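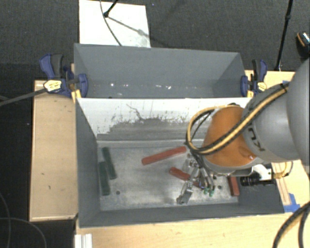
Page last changed: 2022-03-09

Ondier opens up its picking cell notes: how we look after one robot, two bins and a lot of cable

I'm Graça Cunha and I look after the block-picking cell at Ondier. We've had so many emails asking how we keep it going that I've been told (nicely) to put the whole lot in one place, so from today our upkeep notes for the cell are free for anyone to read and copy. Schools, small workshops, people with an old arm in the corner of a unit - help yourselves!

The cell is called Toledo, after a place none of us has been to. The job it does is simple to explain and a pain to keep steady. An arm reaches down into a gray metal bin, takes hold of a long coloured block, lifts it and puts it in the bin behind. When the front bin is done it works the other way. We like it plain because when something drifts you notice it in the numbers quickly, and you can usually put it right before lunch.

Most of the notes are about the bins, which surprises people. They think the arm will be the trouble. The arm is fine! But a bin that creeps by a few millimetres will have the fingers coming down on the wall between the two, and you only have to look at the top of ours to see it has lived a bit. The white has worn off in patches and there's a thin dark scratch down it. I've had offers to repaint it and I've said no every time, as I'd only have to teach the camera a new wall. We hold the bins at the ends with ordinary bar clamps, the sort with pads on the jaws, and I check both clamps by hand at the start of each shift. Blue tape goes on the wood next to the corner of the front bin. If there's a gap between tape and bin that wasn't there yesterday, stop and set it back.

Then the cables. Ours run along the outside of the arm with a generous loop by the orange joint, and the size of that loop matters more than anything else I could tell you. Too tight and it pulls when the wrist turns right round. Too loose and it hangs in the bin and the fingers go fishing for it. Salim Mussa set the present one in May and wrote down the length, bless him, so now we can put it back the same after a strip-down. His method is in the notes with all his crossings-out typed up as well.

The camera sits low, on a white bracket under the arm, with its own thin yellow cable. Wipe the lens, push the connector home, leave the bracket screws alone. I can't say that last one loudly enough. We lost most of a week to a bracket that somebody had kindly tightened.

The gripper gets a wipe-down and a finger check after every 815 picks, a figure we got to by trial and error and some bad language. Joana Ramalho does the checks with a strip of card between the fingertips, and if the card slides out on a light pull the fingers need setting again. There are 7 steps for this in the notes and she'd like you to do them in order.

Our longest run without a person stepping in now stands at 1,154 picks. The one before it ended with a block wedged hard against the side wall, where the fingers couldn't get round it. Blocks near the walls are still our weak spot, so we've written up the four approach angles we try and which ones we've more or less given up on.

"I wanted the dull bits in," says Elisa Valentini, who runs the workshop and signed off the release. "Anybody can show you a robot on a good day. I'd like people to have the page for the morning when it keeps missing."

The notes are free to use and change, for paid work too. We'd ask you to send back anything you fix. Griser have already been through the clamp section on their own cell and their corrections are in this version, marked with a G in the margin. A second set, for our Uvard cell, will follow once I've had time to tidy my handwriting.

For a copy of the notes, or to come and see Toledo working, get in touch with Laurinda Abreu in the Ondier press office. Please say if you're bringing a group - the room is small and the kettle is smaller.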